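# mendwood-cloth

Hey, thanks for looking at this! I'm putting the card up before the data is fully cleaned because a few people asked for it, so expect rough edges (I'll fix them as I find them).

Last change: Monday, February 18, 2019

## What's in it

200 demos of cloth handling, all done by hand with a pair of hand-held grippers. You hold one in each hand, squeeze, grab the cloth, and do the job the way you'd want the robot to do it later. The cloth gets picked up, folded, turned over or dragged flat on a big beige surface.

I started this at Mendwood in July and did most of the demos myself, which means there's a lot of *my* folding style in here. I'm a "grab it by the seam" person. If your policy goes for seams, blame me!
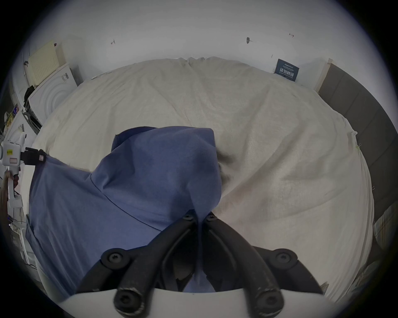

*Blue cloth pinched in a fold, gripper camera view.*

The gripper view is very wide, so straight things bend toward the sides. I left it that way. Undistorting it throws away the corners, and I kept finding that the other end of the cloth was hiding exactly there. If you want flat images, the lens numbers are in `calib/`.

## Layout

- `demos/` has one folder per demo
- `calib/` has lens and hand-to-camera numbers
- `notes/` has my comments, typed quickly and badly
- `bad/` has 14 demos I pulled out (drops, sync trouble, one long sneeze)

Please don't train on `bad/` without reading the notes first. A few of those are fine for the first half and I couldn't bring myself to delete them.

## Views

Each demo has a view from each gripper plus one looking down over both of them. I use the top one mostly for checking where the hands are before the first grab. Both should be open and well apart. If they aren't, the loader prints a warning and carries on.

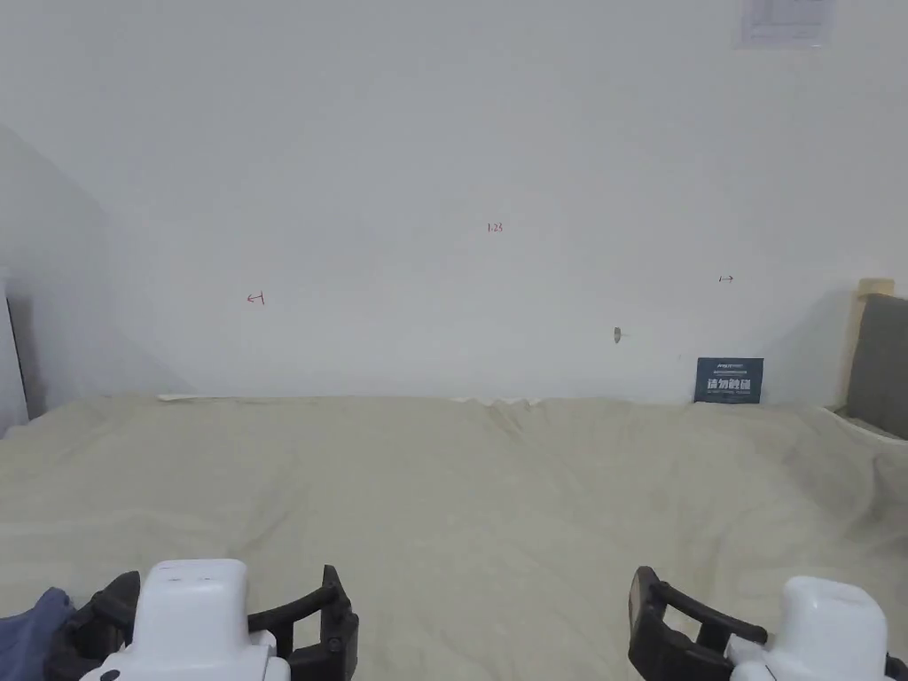 *Top view with both grippers open, blue cloth at lower left.*

The red marks on the wall are handy if you want a fixed point for lining up top-view frames. I tried using wrinkles in the beige fabric for that once, which was a wasted afternoon, as they move every time you lean on it.

## Using it with Movero

`movero_load.py` reads everything and gives you hand poses, finger opening and images at matched times. Start with batch size 4. I ran 7 on my desktop and it got through almost 14 minutes before running out of memory.

## Known problems

- Finger opening drifts a bit in the later demos. Rescale per demo, not over the whole set.
- Dark blue cloth against black fingers is hard to segment. My masks are poor there, so make your own if you can.
- The Bodov export script is broken on Windows. I know, sorry!

Bug reports are welcome, and so are better masks.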